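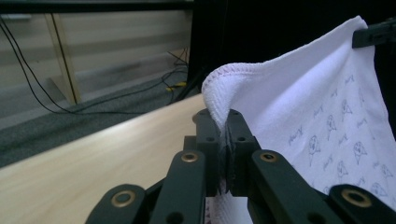

2 min read

About Sendow

Sendow is a memory and oral history archive in Wornville. We record people talking about their own lives and keep the recordings where their families, neighbors and researchers can listen to them.

We started with one tape recorder and a list of former workers from the Dollska mill. The mill had closed and its paper records had mostly gone to the dump, so the only account of the place was in people's heads. Those first interviews are still the ones we get asked for most.

The collection now holds 2,245 interviews. They cover schooling, farm work, migration, illness, marriage and a good deal of cooking. A typical session lasts up to 38 minutes, though we don't stop anyone who wants to keep going.

How we work

Two people remember the same flood differently, and both versions go in. We don't correct dates on the recording. If a date can be checked, the checked version goes in the catalog notes -- the speaker's words stay as they were.

Speakers can close all or part of an interview for as long as they like. They get a copy and a typed transcript.

The Fahmy Room

Our listening room is on the ground floor and has seven desks with headphones. It is open from 10 a.m. to 4 p.m. on weekdays, except in March, when we close for the yearly shelf check. Please book ahead if you want to hear anything still on cassette.

We also run a short course for schools on how to interview an older relative. Dates are on the Learning page.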